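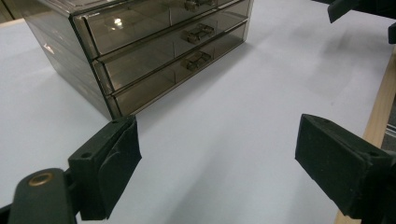 Figure 1. A smoky brown plastic organiser with stacked drawers, on a white tabletop.

3.2 Where people keep their spare buttons

I went into the Kudstead interviews expecting to talk about mending, and for the first week or so I mostly got to hear about storage. Ask someone when they last sewed a button back on and they go a bit vague, but ask where the spare ones live and off they go, up the stairs, with me trotting behind! Tins came up a lot, of course, and jam jars, and the little paper envelopes that come pinned to a new shirt (kept for years, usually long after the shirt has gone). Then there were the sorters, who like a set of small drawers, and see-through plastic like the tinted brown sort in Figure 1 suits them well, as you can make out a bit of what's inside before you pull anything open. I've grouped sorters and tin people separately in what follows, although a fair few households had one of each sort living under the same roof.

We had 108 households in Kudstead and 106 in Liloncombe, and I did all the Liloncombe visits myself, in September, mostly on foot and mostly uphill. Of the Kudstead lot, 89 had spare buttons somewhere in the house and could lay hands on them while I stood there. I was strict about this. "They're in the loft" didn't count unless somebody went up to the loft.

What I hadn't planned for was how little the keeping had to do with the using. People told me quite cheerfully that they'd never used a single button out of the tin, and then told me they'd be upset to lose it. Several had inherited theirs. One woman in Liloncombe tipped hers out on the bed and talked me through her mother's coats for most of an afternoon (my notes for that visit are a mess, sorry to say, and I've left it out of the timings in the next section).

The Pal questionnaire, which we borrowed from our earlier work on darning, was no great help with any of this. It asks how often, how long and how much, and it has no box for "just in case". I added 2 open questions at the end for Liloncombe, so the answers there run longer and shouldn't be set straight beside the Kudstead ones.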